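**Notas para la charla: puesta a punto de la celda Stindimik (turno de Nicanor)**

*[Arrancar sin saludar mucho, que vamos después del café]*

- Soy Nicanor Ledesma. Llevo la celda simulada y, por descarte, también la real.
- Antes de mover un tornillo en la de verdad, se monta en el simulador. Allí los choques salen gratis. En la nave los factura Brostard.

**Orden de arranque**

1. Base al origen de la mesa. Si alguien la ha «centrado a ojo», volver a centrarla.
2. Brazo arriba, pinza abierta. Siempre. Zlata Stelmakh lo tiene escrito en mayúsculas en el manual y yo he aprendido a respetar sus mayúsculas.
3. Cubo rojo y cubo verde sobre la mesa. *[Pausa: alguien preguntará por qué cubos. Porque ruedan poco.]*
4. Lanzar 100 ciclos sin tocar nada. Tocar algo en el ciclo 99 cuenta como tocar.

**La avería de junio**

- El fallo salía en el ciclo 126, o sea, en cuanto nos fiábamos de los 100 primeros.
- Culpamos a los dedos, luego a Nikside, luego al becario.
- Eran 2 milímetros de desfase entre la alfombrilla del modelo y la de la mesa real. El becario aceptó las disculpas.
- Ahora se mide la alfombrilla cada vez que se limpia la mesa. *[Enseñar la regla. Es una regla normal.]*

*[Pasar a la postura de partida y dejarla puesta durante las preguntas]*
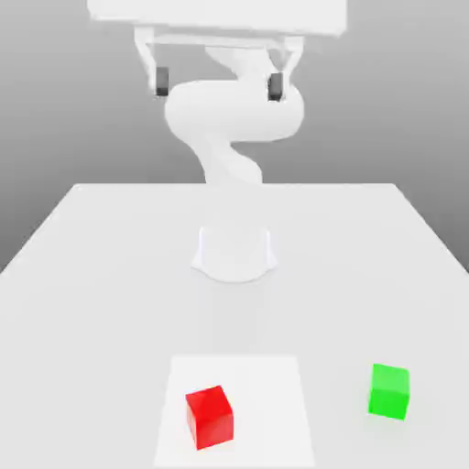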